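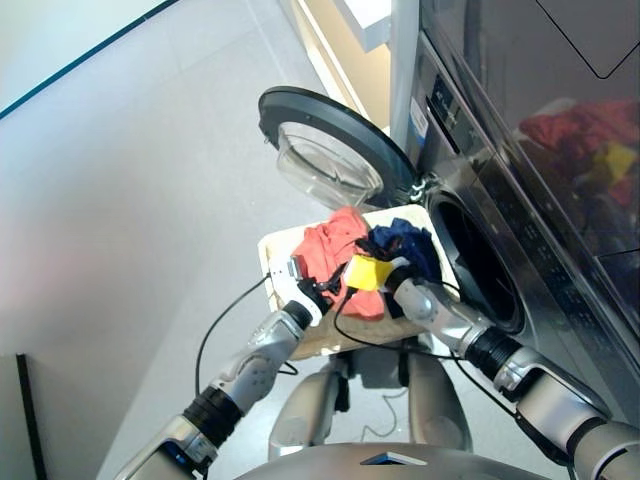 Vullus two-arm unit at the washer, basket in hand

Vullus laundry package – worth a trial?

drumroll_pete
Our building has a shared laundry room and the board got a pitch from Jerbridge, who resell the Vullus. The trial is 345 a month with a 2 month minimum. They say it loads, moves wash to the dryer and brings the basket back. I've got their pictures and a four-page PDF that is mostly adjectives. Has anyone here paid for one of these?

Ashton Pryor
Three garments in that basket. My Tuesday load is bigger than that and I live alone. Ask them for a full load with towels and a fitted sheet, start to finish, one take.

kestrel40
Ashton, come on, every vendor starts with a small load. I'd worry more about the setup fee. Rendau quoted us a decent monthly rate and then wanted extra for "site mapping" of a room you could cross in four steps.

drumroll_pete
No setup fee in the PDF, but it does say "from 345", so who knows. Adding another one they sent, coral and navy clothes in the tray, washer door open.

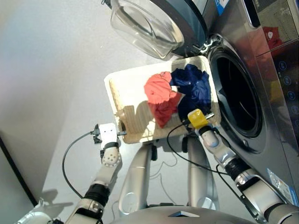
Re: Loading time and the door

mossback
The door is my question. It's wide open in both of those. Does the Vullus open it, or do you? If I have to walk down to the basement and open the door I may as well throw the clothes in myself.

Pierina Pace
I had the trial in May, same reseller. It opened the door on our machine most of the time. The latch on the older washer beat it and I ended up leaving that one open overnight. A small load took it 40 minutes from basket to start button. I can do it in one.

kestrel40
Sure, but you weren't standing there for the 40 minutes. I don't get why people time these things against a person. If it's done by the time I get home it's done.

Pierina Pace
I was standing there, that's my point. It stopped twice and wanted a tap on the tablet to go on. Socks were the worst. It also has no idea about care labels, so the sorting is still yours. Jerbridge were polite about it and did refund the second month.

mossback
Refund is good to hear. Did it ever drop anything behind the machine?

Pierina Pace
One pillowcase. I got it out with a coat hanger.

Ashton Pryor
So 345 to sort your own laundry and fish for pillowcases.

drumroll_pete
Asked the rep how it picks things up, since the big pictures are mostly arms. She sent a view from down at the fingers. Textured pads, red fabric off to one side, nothing between them. I wrote back asking for one with a sock in it – no answer yet.
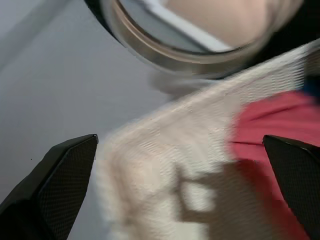 Aquino Tenants' Tech Group – Shared Equipment board

kestrel40
Those pads look fine to me. Grip isn't where these fail, it's knowing where one shirt stops and the next one starts.

Ashton Pryor
Which they fail at. We agree for once.

mossback
Pete, what does the contract say about damage? Our board got burned on a floor cleaner that way. The gasket on a front loader isn't cheap and I'd want it in writing who pays if a finger goes through it.

drumroll_pete
60 days to file a claim, "subject to inspection". Nothing about gaskets. I'm going to ask for a demo in our own room with our own towels before anyone signs. If they say no I'll tell the board to pass.

Pierina Pace
Bring a duvet cover.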